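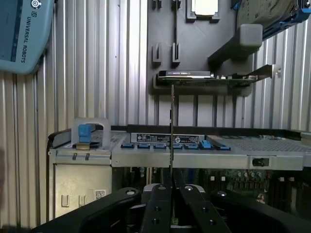 Prozessor und Grafikkarte in ihren Halterungen vor gerippter Metallwand.

Zetberg bringt den Newsletter zurück, den wirklich jemand bestellt hat

Zetberg, 27.01.2023. Die Agentur Lanum stellt ab Februar ein neues Angebot für E-Mail-Marketing im Mittelstand vor. Es heißt Iretti und verschickt weniger Post als sein Vorgänger. Der Vertrieb hat sich an diesen Satz inzwischen gewöhnt.

Ausgangspunkt war eine Bestandsaufnahme beim langjährigen Kunden Cardoso, einem Fachhändler für Bürobedarf. In dessen Verteiler standen 3.533 Adressen, gepflegt über viele Jahre und mehrere Praktikantengenerationen. Geöffnet wurde der Newsletter zuletzt von 200 Empfängern. 13 davon arbeiteten bei Cardoso.

"Wir hatten dem Kunden jahrelang zur Reichweite gratuliert", sagt Bautista Ibarra, Geschäftsführer von Lanum. "Die Glückwünsche haben wir zurückgenommen, die Rechnungen nach längerer Diskussion nicht."

Iretti fragt jeden Kontakt einmal, ob er weiterhin Post wünscht und zu welchem Thema. Wer nicht antwortet, wird aus dem Verteiler genommen und erhält auch keine Mail mit dem Betreff "Wir vermissen Sie". Betreffzeilen mit Raketensymbol lassen sich im System anlegen, müssen aber von einer zweiten Person freigegeben werden. Für die Anrede mit Vornamen gilt dasselbe, seit ein Einkaufsleiter über Monate als "Hallo Abteilung" begrüßt wurde.

Die Auswertung kommt einmal im Monat und passt auf eine Seite. Sie nennt Öffnungen, Klicks, Abmeldungen und Bestellungen. Der Wert "Markenwärme", den Lanum in früheren Berichten auswies, entfällt. Wie er berechnet wurde, ließ sich intern nicht mehr klären.

Bestandskunden können zum Start ohne Aufpreis wechseln. Neukunden erhalten vorab eine Durchsicht ihres Verteilers, auf Wunsch unter vier Augen.

Pressekontakt: Lanum, Bautista Ibarra, Zetberg

Diese Website verwendet Cookies, um Ihnen ein optimales Nutzungserlebnis zu bieten. Mit der weiteren Nutzung stimmen Sie dem zu. Einstellungen | Alle akzeptieren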